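The Tray Should Come Before the Drawer

Mortimer Crenshaw

Most advice on keeping a work surface in order begins with drawers. It tells the reader to buy a unit, label the fronts, and assign each class of object a compartment. I think this is the wrong place to begin. A drawer stores things. A tray manages them while they are in use, and the period of use is when small objects roll away, get covered up or end up in the wrong container. My argument is that a bench for small items needs one open tray before it needs any drawer at all, and that the tray deserves more care in selection than it usually gets.

By small items I mean anything that can be picked up between two fingertips: caps, pucks, plugs, spacers, single blocks from a set, game pieces. I exclude screws and washers, which come in quantity and have their own good solutions. The difficult objects are the odd ones, of which there is one each, in different shapes.

For these I use a dark mat with a tray at the front and whatever closed storage there is at the back. The order from front to back matters more than the order from left to right. Things being handled pass over the tray, and things that are finished with go behind it. A drawer at the back must have clear mat in front of it equal to its full travel, or it will push the tray out of position every time it is opened. A pink drawer pulled forward from a white box takes up a good deal of the depth on a small surface, and the tray has to be placed with the drawer open, never with it closed.
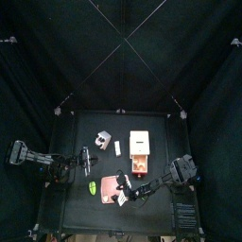
What a drawer costs

Opening a drawer is a two-part operation, and so is closing it. The knob has to be reached, gripped and pulled in a straight line, and on a light cabinet the whole body will slide forward unless something holds it. My own unit is a Huluvberg, bought secondhand, and it weighs so little when empty that I had to fix it down with 2 strips of adhesive before the drawer would open without dragging the box along. The published dimensions were accurate. They gave an internal width of 78 mm and made no mention of mass, which was the figure I needed.

A drawer also hides its contents. This is its purpose in storage and its main fault in use. A thing placed in a closed drawer is checked only by opening it again, and people don't open it again. They assume. Aroha Whitcombe, who shared a bench with me for most of a winter, kept her current pieces in a drawer and searched for them on the mat at least once in every session, because her hands had put them away before the rest of her had noted it. She moved to a tray in March and has since written a long and unfair letter to me about drawers in general, from which I have borrowed some of the points in this essay.

I grant that drawers keep dust out, stack well and survive being carried. If the work stops for a month, everything should go in one. My objection is to their use as a landing place during an hour's work.

What a tray must have

The first requirement is a rim. A flat plate or a sheet of card will mark out an area, but it will not stop a cylinder that has landed on its side. The rim should be high enough to stop a rolling piece and low enough for fingers to come over it at an angle. I have found 3 mm too low for anything round. I have also used a deep tray, a Birkero intended for cutlery, and there the wall forced a vertical approach from above, which is tiring and hides the object behind the hand at the moment of release.

The second is width of rim. A narrow lip catches the underside of a piece as it is brought in, and the piece tips. A wide, rounded lip lets it be carried close over the edge and lowered just inside. This saves very little lift on each movement, but small pieces are moved many times. Rounded corners help in the same way. An object that settles in a square corner has to be dug out, usually with a fingernail, and one in a rounded corner can be pushed up against the curve and tilted into the grip.

The third is color. The tray should be paler than the mat and should differ from most of what goes in it. A pale pink tray on black is very easy to find and reasonably good for showing white, yellow and green objects. It is poor for cream, and poor for anything in the red range. Red pieces should have a gray tray or be left on the bare mat. Manufacturers choose tray colors to match each other on a shelf, and Pugh, whose trays are otherwise the best molded of those I have tried, sells only one shade that I would put on a dark bench.

The fourth is surface finish, and here almost every product is wrong. Tray floors are made glossy because glossy plastic wipes clean. Under overhead lights a glossy floor returns a row of bright glints, and these shift as the head moves. A small white object lying among white reflections takes longer to find than the same object on cloth. My bench lamp is a 4000 K panel with a diffuser, and even so I turn the tray until the reflection falls across the corner I use least.

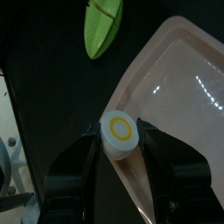

Turning the tray has a second benefit. A tray set parallel to the front edge of the bench presents its longest wall to the hand. Set on the diagonal, it offers a corner, and the forearm can come in along either adjoining side without crossing the rest of the work. Visitors take a rotated tray for untidiness and straighten it. I would ask them not to.

Against fitted compartments

There remains the case for shaped storage, in which each object has a recess or an opening cut to its outline. It is attractive, and for a set that never changes it is sound. A missing piece shows at once as an empty recess. Two conditions are seldom met, however. The set has to be fixed, and the user has to have time to align each piece before letting go. An outline with lobes or corners accepts its piece in only a few orientations, and the effort of finding one of them is paid at every return. In a tray any orientation will do. I would keep fitted storage for the end of the session, when alignment can be done once for each piece and at leisure.

Whitcombe disagrees with me on this point. She holds that a fitted recess teaches the hand and that the alignment soon costs nothing. It may be true of her hand. She works with the same pieces every day, and I change mine whenever the job changes.

On mats

A mat is needed under all of this. It deadens the landing of dropped pieces and stops the tray from creeping. Thickness matters less than grip on the underside. I use a black Drovitex offcut with the edges left raw, and the only maintenance is a damp cloth. Black shows lint badly. It also shows every pale object placed on it, and I accept the lint for that.

Anyone starting from nothing should buy the mat and one tray, then work for several weeks before choosing a drawer unit. By then the size of the drawer will be known, because it has to hold whatever has been left in the tray at the end of the day.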